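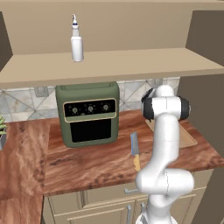

シミュレーション上の厨房に置かれた白いロボットアーム。左はノブが3つ並ぶオーブン型の調理家電。

社員食堂や小規模カフェの運営を受託するCulticoは、厨房の片づけと調理台の準備にロボットアームを取り入れる計画を明らかにした。ロボットの制御を担当するのはDrollonで、実機を入れる前に、作業の手順をシミュレーションで確認する段階に入っている。最初の導入先は、同社が運営する食堂「Krajčí」の厨房となる。

Krajčíの厨房では現在、早番の3人が仕込みから片づけまでを受け持っている。昼に出す食事は50食。ピークが過ぎると洗い物と調理台の整理が重なり、翌日の下準備に手が回らない日があるという。Culticoは、道具を決まった場所へ戻す、調理台の上を空ける、使う器具を並べるといった作業をロボットに移し、早番の勤務時間を見直したい考えだ。

包丁を使う作業と加熱調理、味の確認は、導入後も人が行う。同社の説明資料では、ロボットの担当範囲は「調理の前後」に限られ、盛り付けも対象に入っていない。包丁の片づけについては、当面は人の手で行い、扱いを別に検討するとしている。

作業手順の登録にはDrollonのソフトウエア「Amitz」を使う。画面上の厨房に器具や家電を配置し、アームがどの経路で手を伸ばすかを繰り返し試す仕組みで、棚や扉にぶつかる動きがあれば手順を組み直す。担当者が器具の置き場所を変えたときも、まず画面上で動きを確かめてから現場に反映する。

厨房側の準備も始まった。これまで器具の置き場所は当番ごとに少しずつ違っていたが、4月に入ってからは定位置を決め、棚に札を貼った。置き場所を写した一覧表は更衣室の前に掲示されている。早番のうち2人が手順の登録を学ぶ研修を受けており、研修の時間は勤務として扱われる。 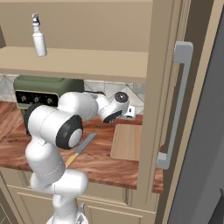
片づけが減るのは助かるが、置き場所まで機械に合わせるとなると、忙しい時間にかえって手間が増えないか心配だ、という声が早番から上がっている。昼のピークには使いかけの道具を手元に置いておきたい場面が多く、定位置に戻す決まりをどこまで守るのか、まだはっきりしないとの指摘もあった。

Culticoはこれに対し、営業中はロボットを動かさず、稼働は閉店後と開店前に限ると説明している。営業中の道具の置き方はこれまで通り現場に任せ、閉店時にまとめて戻す運用を試す。従業員が近くで作業する必要があるときは、アームを止めてから入る決まりにするという。

人員について同社は、導入を理由に早番の人数を減らす予定はないとしている。空いた時間は下準備のほか、献立の試作やアレルギー表示の確認に充てる。一方、早番の開始時刻を遅らせる案には、早朝手当が減ることへの懸念が出ており、手当の扱いは話し合いが続いている。従業員側は、勤務表を変える前に書面で条件を示すよう求めた。

研修を受けた従業員の役割も論点になっている。器具の入れ替えのたびに手順を登録し直す作業が発生するが、今の職務区分にはこれに当たる項目がない。Culticoは新しい手当を設けるかどうかを含め、実機の試験が始まるまでに案をまとめるとしている。

従業員向けの説明会は2025年4月19日に食堂内で開かれる。当日はシミュレーションの画面を見ながら、手順の登録を体験できる時間も設ける。出席は任意で、欠席者には資料を配る。

シミュレーションでの確認を終えた後、閉店後の厨房で実機の試験を7週間行う。試験中は片づけを従来の体制でも続け、作業時間と手順の変更回数を記録する。結果は従業員にも示したうえで、12月に本格導入の可否を決める。ほかの食堂への展開は、現時点では決まっていない。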